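홈 | 시민 참여 | 의회 소식 | 자료실 | 문의
검색어를 입력하세요 검색

구의회 공청회에서 발언하는 방법

플랄타(Plalta) 구의회는 예산안이나 조례안을 표결하기 전에 공청회를 연다. 구에 주소를 둔 사람이면 누구나 발언을 신청할 수 있고, 당적이나 소속 단체는 묻지 않는다. 아래 순서는 9월 회기부터 바뀐 신청 방식을 따른 것이다.

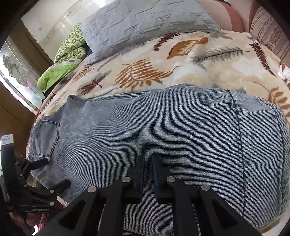
읽는 시간 4분

1. 안건 번호 확인

의회 누리집의 '의사일정'에서 안건 번호를 찾는다. 신청서에 안건명만 적으면 접수가 보류된다. 비슷한 이름의 조례안이 같이 올라오는 일이 잦아서 번호를 꼭 옮겨 적어야 한다. 지난 회기에는 시라리 도로 확장 건과 시라리 도로 점용료 건이 나란히 올라와 신청서 여러 장이 엉뚱한 안건으로 들어갔다.

2. 신청서 제출

신청은 공청회 7일 전까지 받는다. 온라인 양식을 쓰거나 의회 사무국 민원 창구에 직접 낸다. 이름, 주소, 연락처, 안건 번호, 찬반 여부를 적는다. '기타 의견'을 골라도 불이익은 없다. 접수 확인 문자가 오지 않으면 창구에 전화해서 접수 번호를 물어본다.

3. 발언문 쓰기

한 사람에게 주어지는 시간은 4분이다. 인사말은 한 문장으로 끝내고 찬성인지 반대인지부터 밝힌다. 그다음에 본인이 겪은 일이나 확인한 수치를 말하고, 의원들에게 무엇을 요구하는지로 마친다. 조례안을 고치자고 할 때는 조항 번호를 대고 바꿀 문구를 그대로 읽는다. 소리 내어 읽으면서 시간을 재 보고, 넘치면 사례부터 줄인다.

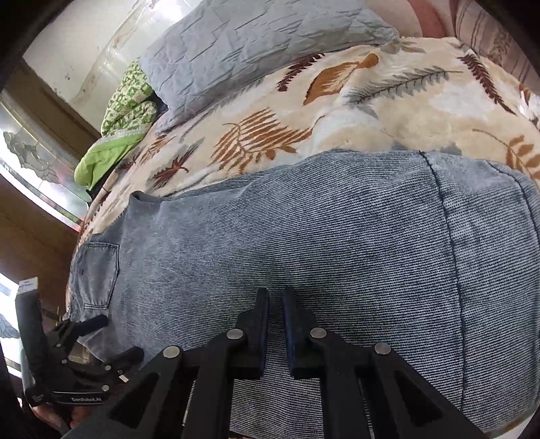 침대 위에 펼쳐 놓은 데님 옷

4. 당일 입장

오후 6시부터 방청석 입구에서 본인 확인을 한다. 신분증이 없으면 방청만 가능하다. 방청석은 64석이고 발언 신청자가 먼저 들어간다. 복장 규정은 없지만 구호가 적힌 옷이나 손팻말은 회의장에 들고 들어갈 수 없다.

5. 발언할 때

의장이 이름을 부르면 발언대로 나간다. 마이크를 켜고 이름과 사는 동네를 말한 다음 시작한다. 의원 개인을 지목해 비난하면 의장이 발언을 중지시킬 수 있다. 의원이 질문하면 그 답변 시간은 4분에 들어가지 않는다. 모르는 내용을 물으면 서면으로 내겠다고 답해도 된다.

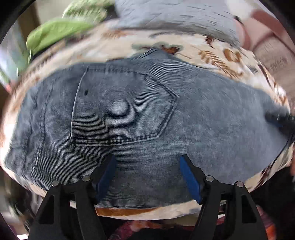
접혀 있는 청바지

6. 못 나가게 된 경우

전날 정오까지 사무국에 알리면 서면 의견으로 바꿀 수 있다. 대리 발언은 허용되지 않는다. 서면 의견도 회의록에 붙고 의원 전원에게 사본이 간다.

7. 회의록 확인

회의록은 표결 뒤 의회 누리집에 올라온다. 본인 발언이 잘못 적혔으면 정정 신청서를 낸다. 담당은 의사기록팀 탈라 카사브(Tala Kassab)이며, 신청서에 쪽수와 고칠 부분을 적어야 한다.

최종 수정: 9월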